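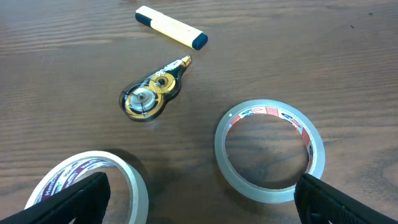

I have decided to become a person with a clear desk. The table has been informed.

Rules of the great clear-out, as drawn up by me over a cup of tea: if it works, it goes in the drawer. If it doesn't, it goes in the bin. If I can't decide, it goes on the table until I can. You will see the flaw.

First up, the sticky tape. There is a thin band of it left and a great deal of cardboard-ish ring telling me who made it. I have been saving this roll since February for a small parcel. I do not send small parcels.

I could use it up today by taping something. I have walked round the flat looking for something to tape.

The yellow highlighter can stay. I bought it when I signed up for the evening course in bookkeeping at Dunside, and I highlighted the whole of chapter one, on the grounds that it all seemed important. Never needed it for chapter two. Never got to chapter two.

Correction tape is harder. It's the see-through sort, so you can watch the little reels and know exactly how much of your life you have spent getting things wrong.

Mine has seen heavy use. I once filled in a form for the Nurneck parking permit and by the end it was mostly correction tape with a signature on it. They sent it back. I corrected it.

A reader in Prultatville (hello) asks why I don't just do forms online like everybody else. I tried. The website wanted me to print it out.

For the record, the drawer all this is meant to go into is 4 inches deep and already holds 3 staplers. I own staples for none of them.

Had a look at the Besnard catalogue for a desk tidy. They do one with 2 tiers and a "pen garage". I don't feel my pens have earned a garage. 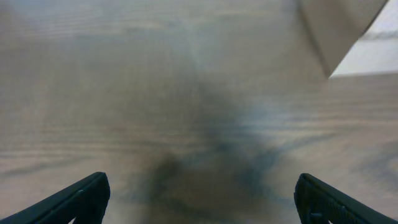
What I'd forgotten is how nice bare wood looks. All that grain going along like a very calm sea. You could gaze at it for a good ten minutes, and I did, in what I had put down as sorting time.

It also shows up every shadow, so now I keep going to wipe away things that are only shadows.

Thinking of a policy where nothing may be put down on a table unless a person is holding the other end of it. Will trial this with mugs.

Correction (ha) to an earlier post: the tape is not going in the bin. I've remembered a birthday next week, and a birthday means a small parcel. February me was right all along and will be unbearable.

Highlighter in the drawer, correction tape in the drawer, drawer won't shut. Leaving it open and calling it a shelf.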